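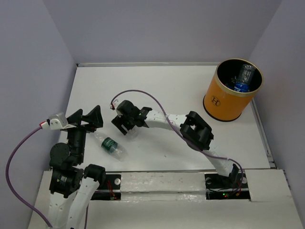 Seit die Wandflächen in Kabine 3 erneuert sind, haben wir ein Farbproblem. Bestellt war Claretent Neutralgrau, auf dem Lieferschein steht Claretent Neutralgrau, und auf dem Etikett der Rolle steht es auch. An der Wand hängt ein Grau, das sehr gern Lavendel wäre. Rückwand, linke und rechte Seite haben denselben Ton, und direkt neben der weißen Tischplatte fällt der Stich besonders auf. Bei der grauen Leiste an der Vorderkante des Tisches würde ich dagegen sofort unterschreiben, dass sie grau ist. Bitte um Prüfung und Austausch der Folie.

Ticket 202
Kategorie: Ausbau / Oberflächen
Priorität: niedrig (von mir auf "mittel" gesetzt, vom System zurückgesetzt)
Gemeldet von: Nele Hellwig
Zuständig: Calum MacKinnon, Skolta Kundendienst

Calum MacKinnon, 10:12
Vielen Dank für die Meldung. Farbeindrücke hängen stark von der Beleuchtung ab. Bitte das Deckenlicht auf Tageslicht umstellen und den Eindruck erneut beurteilen.

Nele Hellwig, 10:40
Umgestellt. Jetzt ist es Lavendel bei Tageslicht.

Calum MacKinnon, 11:05
Liegt noch ein Rest der Folie vor? Falls ja, bitte auf ein weißes Blatt Papier legen und mit der Farbkarte vergleichen. Bitte nicht am Bildschirm vergleichen.

Nele Hellwig, 13:20
Rest gefunden, Blatt gefunden, Farbkarte nach längerer Suche unter der Kaffeemaschine gefunden. Neutralgrau passt nicht. Am nächsten kommt ein Feld namens "Abendnebel". Elba Daza aus der Arbeitsvorbereitung hat unabhängig von mir auf dasselbe Feld gezeigt und gefragt, ob wir jetzt ein Wellnessbereich werden.

Calum MacKinnon, 14:02
Abendnebel ist ein regulärer Ton der Serie. Bitte die Chargennummer auf der Innenseite des Rollenkerns durchgeben.

Nele Hellwig, 14:15
Der Rollenkern ist im Altpapier. Elba geht nachsehen.

Nele Hellwig, 14:51
Elba ist zurück, Rollenkern auch. Innen klebt ein zweites Etikett: Abendnebel. Außen klebt weiterhin Neutralgrau. Beide Etiketten sitzen tadellos gerade.

Calum MacKinnon, 15:30
Damit ist die Ursache klar, die Rolle wurde im Lager falsch etikettiert. Ersatz ist angelegt. Für die Montage berechnet das System pauschal 99 Euro.

Nele Hellwig, 15:33
Das System möge das bitte noch einmal überdenken.

Calum MacKinnon, 15:58
Pauschale storniert. Bitte vor dem Termin die Metallschiene an der hinteren Tischkante abdecken, dort wird die Folie unten geschnitten. Die Schiene rechts ebenso. Lieferzeit bis zu 3 Wochen.

Princess Dimaculangan, Skolta Lager, 16:20
Kurze Rückfrage: Eine zweite Rolle aus derselben Charge ging laut Liste an Culora. Haben die sich bei euch gemeldet?

Calum MacKinnon, 16:24
Culora hat sich gemeldet. Sie hatten Abendnebel bestellt und sind sehr zufrieden.

Status: wartet auf Material. Nele Hellwig prüft bei Anlieferung beide Etiketten, innen und außen.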